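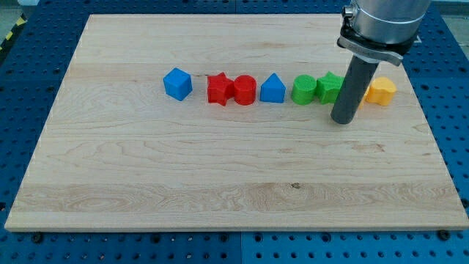 How to test whether a robot arm can tidy up
by Orla Ó Riain
2020-11-02

Print this page | E-mail this page

People ask me whether a machine can clear a child's toys off a table yet. The fair answer is "some toys, some tables". You can find out where your own arm stands with a set of small blocks and an afternoon.

What you need

A flat wooden board, a table you can bolt things to, and small plastic blocks in mixed shapes. Include cubes, cylinders, stars and at least one prism. Repeat some shapes in a second colour, so that "the green star" and "the red star" are different jobs.

Setting up

1. Bolt the arm down and fix the board so it can't slide.
2. Lay the blocks in a loose row. Let some touch and leave gaps between others. Even spacing makes the job too easy.
3. Lower the tool slowly by hand control until it is just clear of the board. Save that height.
4. Check what the tool hides from your camera. A plain tube can still cover a whole block.

Running the test

Start by pushing. Ask for one block to be moved to a corner and leave the rest alone. Give it 13 tries, mixing up the row each time, and write down every block that moved when it shouldn't have.

Next, ask for all the blocks of one colour to be put together. Stars catch on their neighbours and cylinders tip if pushed too high, so drop the tool a little and try again.

Keep the speed low. Ojārs Rozīte ran the same test in Clisstead and lost a prism behind a cupboard.

What the results mean

Our arm has done more than 600 pushes. It is good with single blocks and poor with touching pairs. A person would clear the board in seconds. I would trust the arm to gather blocks on a fixed board, but I would not yet give it a kitchen table with cups on it.

Related items
Folding tea towels with the Namia arm
Jaidee sweeper: 3 months on a shop floor
Choosing a tool tip, part 2
Flolari starter kit: first setup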